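Wer faltet, wenn keiner mehr falten soll

Von Zofia Tokarz

Im Pausenraum der Firma Dudel hängt seit Oktober ein Zettel neben dem Dienstplan. »Wir gestalten Zukunft mit den Händen«, steht darauf, darunter der Name des Projekts, Trorkedine, und eine Liste, in die man sich eintragen kann. Dudel schickt Haushaltshilfen in Wohnungen, vor allem zu älteren Leuten: Betten machen, Wäsche, Küche, ein bisschen Gespräch. 353 Angestellte, fast alle in Teilzeit. Ich habe selbst zwei Jahre in so einem Betrieb gearbeitet, bevor ich anfing, über Arbeit zu schreiben, und weiß, wie voll eine Tour schon ohne Zukunft ist.

Wer sich einträgt, bekommt zwei Greifer in die Hand. Man hält sie am Griff, die Finger des Geräts tun, was sonst die eigenen tun, und eine Kamera nimmt auf, wie das aussieht. Aus vielen solchen Aufnahmen soll ein Roboter einmal lernen, einen Pullover zusammenzulegen. Pankaj Prajapati leitet das Vorhaben bei Dudel. Er ist ein freundlicher Mann, der lange selbst Touren gefahren ist, und das nimmt mich für ihn ein. Er redet vom Rücken der Kolleginnen, von Krankenständen und davon, dass er offene Stellen nicht besetzt bekommt. Alles richtig. Nur beantwortet es die Frage nicht, die auf dem Zettel fehlt: Was passiert mit der Stunde, die eine Maschine übernimmt?

Ich habe mir die Arbeit angesehen. Ein Bett mit Kissen, geblümte Tagesdecke, ein Pullover mit Zopfmuster, zwei Greifer, die sich demselben Stück nähern. Dass man einen Pullover auf dem Bett zusammenlegt, wenn kein Tisch frei ist, hat nie in einer Stellenbeschreibung gestanden. Jetzt steht es in einem Protokoll, mit Nummer. 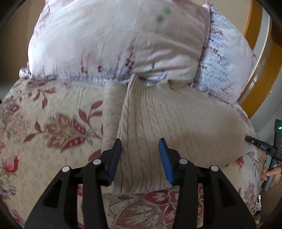

Heft 8, Seite 2

Strick ist tückisch. Mit der bloßen Hand merkt man sofort, ob man eine Lage hat oder zwei, ob die Masche nachgibt, ob man gleich etwas ausleiert. Durch den Griff merkt man davon wenig. Lauri Mäkelä, der bei Dudel seit langem die Neuen anlernt, braucht für einen Pullover sonst ein paar Handgriffe, über die er kein Wort verliert. Mit den Greifern waren es beim ersten Versuch fast acht Minuten. Inzwischen geht es schneller. Er sagt, er habe dafür verlernen müssen, was er kann: die Finger nicht spreizen, nicht mit dem Unterarm glattstreichen, den Kragen nicht mit dem Kinn festhalten. Das Kinn kommt in den Aufnahmen nicht vor, und der Unterarm auch nicht.

Man muss sich das einmal klarmachen. Ein erfahrener Mann arbeitet absichtlich ungeschickter, damit ein Gerät eine Vorlage hat, die es nachmachen kann. Das ist vermutlich technisch vernünftig. Als Bild davon, wie sich Arbeit verändert, finde ich es bedrückend, und zwar heute schon, lange bevor irgendein Roboter durch eine Wohnungstür gerollt ist.

Die Fürsprecher haben darauf eine eingeübte Antwort. Jérémie Vidal, der Betriebe bei solchen Umstellungen berät und auch Dudel beraten hat, gab sie mir am Telefon, ohne dass ich ganz zu Ende fragen musste: Die Maschine nehme das Stumpfe ab, der Mensch behalte das Menschliche. Wäsche hier, Zuwendung da. Ich habe diesen Satz in verschiedenen Fassungen jetzt so oft gehört, dass ich gern wüsste, wer von denen, die ihn sagen, schon einmal bei einer alten Frau die Wäsche gelegt hat. Die Zuwendung findet beim Wäschelegen statt. Man hat die Hände beschäftigt, die Frau sitzt daneben, und dann erzählt sie etwas, was sie niemandem erzählen würde, der mit leeren Händen vor ihr sitzt und nach seinem Tourenplan noch vier Minuten Zuwendung zu leisten hat. Nimmt man die Wäsche weg, bleibt vom Besuch ein Gesprächstermin übrig. Und den streicht die Kasse zuerst.

Natürlich kann man mir vorhalten, ich verkläre eine Arbeit, die schlecht bezahlt ist und auf die Gelenke geht. Harsh Maurya hat mir das vorgehalten. Er ist seit kurzem im Betriebsrat, hat sich als einer der Ersten eingetragen und verteidigt die Aufnahmen mit Nachdruck. Für die Greifertage gibt es einen Zuschlag, man fährt nicht im Regen von Adresse zu Adresse, man darf sitzen, wenn man müde ist. »Du willst, dass wir Romantik machen«, hat er gesagt, »ich will, dass mein Knie hält.« Darauf habe ich keine gute Erwiderung. Wenn ein Angestellter lieber aufnimmt als putzt, sagt das allerdings auch etwas über die Touren, und die ließen sich ohne jeden Roboter anders planen. Eine Adresse weniger am Vormittag, das wäre auch Technik.
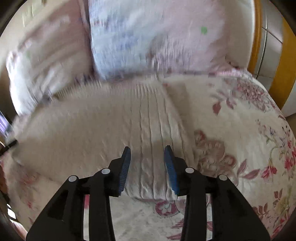 Beiges Strickstück, Greiferbacken offen, dazwischen nichts als Maschen.

Über den Zuschlag müsste man übrigens genauer reden. Er wird pro Tag gezahlt und ist mit dem Tag erledigt. 593 Aufnahmen hatte die Gruppe bei Dudel beisammen, als ich dort war, und jede davon gehört nach dem Vertrag, den ich lesen durfte, dem Projekt. Unbefristet, übertragbar, auch an Dritte. Wer die Dritten sein könnten, steht nicht drin. In Plornthorpe, dem anderen Standort, haben sie zuerst gefragt und dann unterschrieben, und siehe da, es gibt dort eine Klausel, nach der niemandem gekündigt werden darf, dessen Tätigkeit aus den Aufnahmen abgeleitet wird. Ob sie etwas taugt, weiß ich nicht. »Abgeleitet« ist ein Wort, an dem Juristen lange Freude haben werden. Aber es hat immerhin jemand daran gedacht, und bei Dudel sagte man mir, eine solche Regelung sei »im aktuellen Stadium verfrüht«.

Verfrüht ist sie offenbar so lange, bis sie zu spät kommt. Das kenne ich aus der Wäscherei Buthelezi, über die ich hier schon geschrieben habe. Auch da war zuerst nur ein Versuch, dann ein erweiterter Versuch, dann eine Mangelstraße, und als die Leute am Falttisch fragten, was aus ihnen werde, waren die Verträge mit dem Hersteller längst unterzeichnet. Entlassen wurde dort niemand. Es wurden befristete Stellen nicht verlängert – ein Unterschied, den man in der Geschäftsführung für groß hält.

Ich glaube im Übrigen gar nicht, dass der Roboter bald kommt. Ein Wohnzimmer ist eng, jeder Pullover liegt anders, und wer je eine Kissenhülle mit Knöpfen auf der falschen Seite hatte, wird das Vertrauen der Projektleute nicht ganz teilen. Vielleicht kommt er nie, jedenfalls nicht zu den Leuten, deren Betten Dudel macht. Was schon da ist, ist der Maßstab. Seit man das Falten in Schritte zerlegt hat, gibt es eine Zeit pro Stück, und diese Zeit ist, wie Mäkelä mir erzählte, in einer Besprechung über die normalen Touren aufgetaucht. Prajapati sagt, das sei ein Missverständnis gewesen und werde nicht wieder vorkommen. Ich nehme ihm ab, dass er es so meint. Er wird die nächste Besprechung aber nicht allein führen.

Die Liste im Pausenraum war bei meinem letzten Besuch voll. Jemand hatte mit Kugelschreiber unten noch Zeilen dazugezogen.

13. April 2018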